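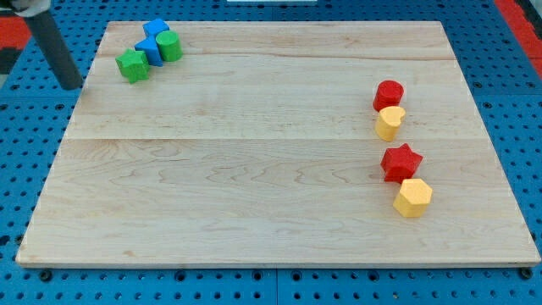
Re: [beads-and-findings] Clasps for heavier necklaces

Date: 21 December 2018

> Has anyone tried the Berkix magnetic clasps on anything with
> real weight to it? I've got an order for 9 strands of lapis
> and the customer has arthritis, so a lobster claw is out.
> Also, who is everyone using for silver wire now?

Hi all,

I used the Berkix ones in October for a couple of turquoise strands and they were fine until my sister wore hers with a wool scarf. It popped open in the car park! She found it (in the scarf) but I've added a little safety chain to every one I've made from then on, and it doesn't look half bad if you match the colour. Lapis is heavier again so I'd go for the larger size, or look at the Dosovine fold-over, the one with the wide tab. My mum can do hers up without her glasses.

Wire: I'm still with Tsoukalas. Postage is free over $200, so a few of us put in together and split the parcel. Their half-hard is lovely for ear wires. The Budico stuff is cheaper but I had a reel go grey on me after nine weeks in a drawer, and I'd rather pay the extra than have a customer ring me up about it.

One more thing, I have 50 jump rings in 9 ct gold that I ordered in the wrong gauge (far too fine for me, good for a dainty pendant). Happy to swap for garnet chips or small freshwater pearls, any colour but dyed pink. Email me off list.

Cheers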